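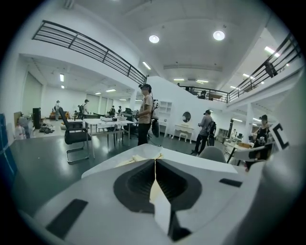
Dark glossy floor in a two-story hall: is the coating worth it?

posted by greyfloor_doubter

We rent a big open hall with a mezzanine. White walls, white ceiling, fluorescent fixtures upstairs and down, black metal railings along the upper level. The floor is a dark grey gloss and I am getting tired of it. Every scuff shows, and with that many lights overhead you get a reflection wherever you stand.

The landlord wants us to split the cost of a clear topcoat called Flaltness, in satin, which is supposed to "calm the glare" and "hide daily wear." The quote is $1,293 for our half. I asked what happens when it wears through by the door and was told it doesn't. I have trouble believing that. Has anyone here put a satin coat over a glossy dark floor and still liked it in January, with people walking in grit all day?

Last updated: March

mezzanine_mo

I'd want a lot more than a brochure before paying that. We had a satin coat put down over dark grey, a different brand. The glare did drop, I'll give them that. The scuffs did not go away. They went from shiny marks on a shiny floor to shiny marks on a dull floor, and to my eye that's worse. By the entrance it wore into a path in one winter.

Ask them for the following, in writing:
- what the floor is now (epoxy, paint or sealed concrete). If they can't tell you, they can't promise anything will stick to it
- whether they sand first, and who cleans the dust off the railings
- a test patch by the door, left down for a month

We spent $195 on long entrance mats and that did more than the coating. Get the kind with a rubber edge. The cheap ones curl and people trip.

Skudent22

just mop it with less soap. most "scuffs" on dark floors are soap film

tallceiling

The soap comment is half right. Try one section with plain warm water and a clean pad before you sign anything, and change the water more often than you think you need to. Film won't explain the reflections, though. Those come from the lights, and no mop will fix that. If the fixtures will take diffusers, price those too. Ours came to $126 for the lower level, and I could finally look across the room without squinting. I never got a straight answer from any coating salesman on how long satin stays satin, so I'd make the landlord carry the whole bill if he's so sure of it.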